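# Learning to Stack Before Touching the Arm

*Students in the Abou Jaoude Robotics Program spend their first term in simulation* 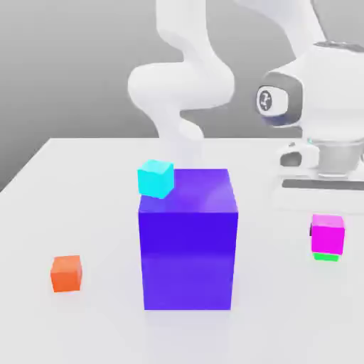 Enrollment in the introductory manipulation course at the Abou Jaoude Institute reached 71 students this fall, the largest group since the course was founded. All of them will complete the first half of their work without entering the hardware laboratory. Under a curriculum adopted in July, every team must pass a series of simulated block tasks before it is given time on a physical arm.

The change was proposed by Manouchehr Bagheri, who has directed the course for five years. Under the earlier arrangement, teams shared a single arm and signed up for sessions of 30 minutes. Much of that time went to recovering from simple faults in student code, and some teams reached the final review having run their full program only twice.

"A student who has to wait a week for another attempt becomes cautious," Bagheri said. "We wanted them to try a poor idea in the morning and a better one after lunch."

The simulated workspace is known on campus as Grumis. It consists of a white table, a robot arm and a set of colored cubes. The cubes can be resized and rearranged between tasks, and the arm must reach, grasp and place them according to a written goal. Early assignments call for moving one block to a marked position. Later ones ask for stacks, and the hardest include a large block that changes how the arm may approach everything near it.

A large purple cube with a small cyan cube at its upper edge has become a familiar sight to the current class. On the same table, a magenta cube sits over a green one, and an orange cube stands by itself. Teams must plan around the tall block as well as reason about what rests on it. A path that clears an open table may bring the arm straight into the side of the purple cube.

The assignment also raises the question of what counts as a successful placement. A cyan cube that overhangs the edge of its support is higher than the table, and a scoring rule that checks height alone would accept it. Students are required to write their own success test and defend it in a short report, which carries the same weight as the program.

Nii Odoi, a second-year student and captain of the team Roreck, said the report took his group longer than the code. The team's first test measured only the distance between the centers of two cubes. It was revised after a classmate pointed out that the distance said nothing about which cube was on top.

"We had been giving ourselves credit for blocks that were side by side," Odoi said. "Our score dropped when we fixed it, and we had to explain that in front of everyone."

Roreck has since recorded 1,105 simulated attempts, all kept in a shared log with the settings used for each. Instructors read the logs during weekly meetings and may ask a team to repeat any run.

The program's equipment partner, Nusix, will supply a second physical arm for the spring term. Teams that have passed the simulated tasks will transfer their programs to the laboratory and repeat the simplest stack with solid blocks. Bagheri expects most of the programs to need revision at that stage, and two weeks have been set aside in the course schedule for the purpose.

Applications for the spring section close after the winter review. Prior experience with robots is not required, although applicants must have completed one course in programming.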